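Handout 4: House rules for arms in kitchens
Elsie McKinnon, revised 15 Jul 2018

Last week a few of you asked why I spend a whole session on rules when you could be writing code. Fair question! I used to skip this one too. Then I sat down with the incident log that Gundier let me borrow, all 2,628 lines of it, and read it on a long train ride with a highlighter. Most of it is dull stuff (somebody forgot to charge something, somebody tripped), but a fat chunk is the same few mistakes over and over, and they're nearly all mistakes a rule on the wall would have caught.

So these are my notes on that. Please bring them to the lab in September, printed, because your phone will be in the box by the door.

## Law, standards, and house rules

People mix these up, me included when I'm talking fast. The law tells you what you owe the people in the room. A standard is a written agreement on how to do something well, and it may or may not be required where you work. House rules are what your own lab writes down for its own benches. For real standards, start with ISO 10218 for industrial robots and ISO 13482 for personal care robots. Read the scope section first, always, and check that you've got the current edition. I've watched students argue for an hour over a clause that didn't cover their machine.

The rest of this handout is about house rules, which you can change, and which I expect you to argue with.

## Before you power up

Do a slow walk with your hands in your pockets. Look at the cable first. A cable along an arm needs to be held down in places and needs some slack where the wrist turns, and those two wishes fight each other. Too little slack and it pulls at the connector. Too much and you've made a hook that will find the nearest tall thing, and next to a sink the nearest tall thing is the faucet.

My rule is to take every joint through the full range your task needs, at the slowest speed you've got, with one person watching only the cable. Not the gripper! Everybody watches the gripper.

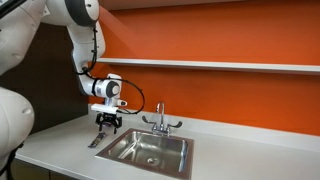
Next, the surface. Anything on the counter gets named out loud before the first move, by the person holding the stop button. "Utensil, left of the sink." It feels silly for a day or so and then you stop noticing. If it isn't part of the task, it goes away. If it is part of the task, it goes on the sheet, along with which way it's lying, so the next pair can set it up the same way.

Flat tools deserve their own line. A thin thing on a hard counter leaves the fingers very little room to get around it, so people keep lowering the approach until the fingertips hit the counter. Set a floor height in software, test it with nothing under the gripper, and write the number down. Changing the floor takes two signatures. Yes, even if it's a tiny change and it's almost lunch.

## Water

Short section, strong feelings. Unless your arm's manual says the wrist and gripper can get wet, treat them as if they can't. For our practice runs the water is shut off at the valve under the sink, and the valve gets a tag with your initials. Turning the faucet handle to "off" doesn't count, as an arm can bump a lever handle.

## Stopping

- The stop button is in a person's hand or right next to it, the whole time.
- Test it at the start of every session and again if you swap places.
- Anyone in the room can call a stop. You don't need to be right.
- After a stop, wait 10 seconds before you reach in. Then say "reaching in."
- Never hand over the button while the arm is moving.

I got the waiting rule from the Quintela lab and I didn't like it at first. It drags. But it gives you time to look at the screen and see what state the thing is really in, and I've come around.

## Your sheet

Each pair fills in one sheet per session. It has 13 boxes and the last one is "anything odd." Please use that one. I would much rather read "wrist made a tick sound, twice" than a blank.

For next time: read the Prurent and Plita house rules in the course folder, pick three rules where they disagree, and tell me which side you'd take at a kitchen sink. Half a page is plenty. Bring a pencil.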